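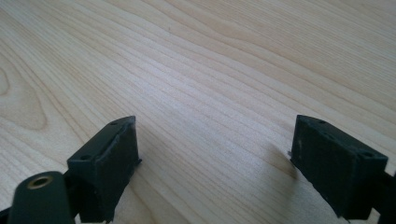
I've been on the packing benches at Jorley since I left college, and until February the job hadn't changed much. Orders came down on a trolley, you picked the parts out, bagged them, checked the slip and sent the box on. Then the Atgate site got its two Lanz arms and we were told the small parts line would go over to them by the end of the year. Before that can happen someone has to show them how to pick things up, so for part of each shift I now do my old job with a hand-held gripper. It has two dark blocks for fingers, each with a pair of small holes in the top, and they close on whatever you put between them. You start each go with them open over bare table.

It's slower than hands. A good packer does 60 bags an hour on the small parts line and with the gripper I manage some 40, and that's on a day when my wrist is behaving. You can't feel anything through it. I hadn't noticed how much I did by feel until I had to watch every washer all the way into the bag. Flat things are the worst. You chase them along the table and end up tipping them against something.

The software side is called Grerkero and as far as I'm concerned it's a light that goes green when it has kept the last go and red when it hasn't. At first the reds bothered me. Now I just do it again. 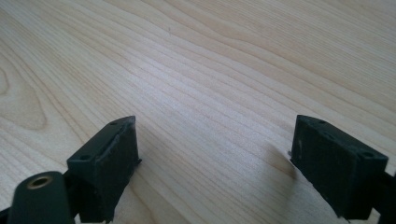
People ask whether I mind teaching the thing that's going to take the line. I go back and forth. The company has said there are no job losses planned and that packers will move to goods in or to looking after the arms. I believe they mean it today. Goods in is heavier work and it starts at six, and for those of us with kids to drop off that matters more than whatever was in the letter.

The bit I do like is being asked. The engineers used to walk past our benches on the way to the canteen. Now they come and stand there and want to know why I turn a bracket over before I bag it (the burr catches the plastic otherwise). Nobody had written that down. It was just how I was shown.

I have also got a small pay bump for the gripper hours, which took two meetings and should have taken one.

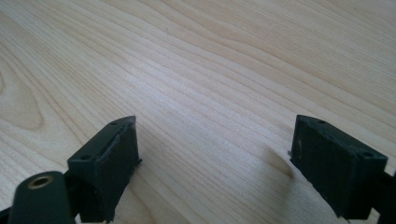
Fingers open over the table. The pads have a few scuffs on them.

I'm back on the gripper tomorrow morning, doing hinge pins. I'll write again when the line starts moving over, or if they change the shifts before then.

11 May 2019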